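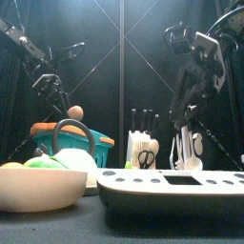
We use cookies to improve your experience. By continuing you accept our cookie policy.

One basket and a lot of promises

2019-11-27 | by the author | 3 min read

I have a low opinion of baskets. Every fall the storage people come out with a new reason to buy one, and this year it's the "catch basket." I first ran into the idea in October in the Traslow newsletter, which I signed up for to get a discount and have regretted ever since. The theory goes that a messy kitchen surface is a surface without a basket on it. Put one down, drop in whatever doesn't have a home, and the rest sorts itself out.

The rest does not sort itself out. I've owned baskets before. What you get is a messy surface and a full basket.

Still, I spent $23 on the thing, mostly to have something to complain about, and I'll say what I can in its favor. It's plastic, it's teal, it has an orange rim, and the slots in the sides mean crumbs fall through onto the table where you can wipe them up. Whether that's a feature depends on how you feel about wiping. I'd have picked a plainer color if there had been one.

My bigger problem is what it does to everything else. The wide cream bowl used to have the spot to itself. It's a good bowl with a thick rim and it doesn't need help from anybody. The white teapot could sit anywhere, and that tall loop handle had room to stand up. Now both of them live in front of a basket. The utensil holder has been pushed over to the right, and I keep reaching for it on the left.

Ovomstead (the blog, not the store, although they seem to have merged) says you should empty a catch basket every 7 days. Uzor says every evening, and sells a little card to remind you. I did it Ovomstead's way for a while and found that what I was emptying was mostly stuff I'd have put away on the spot if the basket hadn't been there, offering.

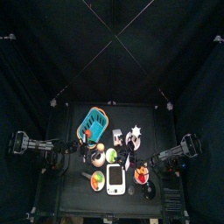 The teal basket, with a small orange ball in it.

Take the ball. A ball has a place in my house, and it's the toy bin in the hall. The walk takes me 8 seconds. But with a basket at my elbow, in it goes, and then it's "stored," and I've paid good money to have a ball in the kitchen.

I will give the basket one thing. When I need to clear the table for dinner I can pick up all the odds and ends in one go and move them to a chair. I used to do that with a tray. The tray was free - it came with something - and it slid under the couch when I was done with it. A basket won't fit under the couch.

The comments under the Traslow piece were full of people saying the basket saved them 60 minutes a week. I'd like to know what they were doing before. I can't find an hour a week of picking up small objects in my life, and I'm not a tidy person.

There's also a Tonow version with a lid. I've had two emails suggesting I try it. A basket with a lid is a box, and I have boxes, and I don't know what's in those either.

For now it stays through the holidays, probably with clementines in it. The teapot is going back where it was tonight.

Get new posts by email. Enter your address to join the newsletter. Unsubscribe at any time.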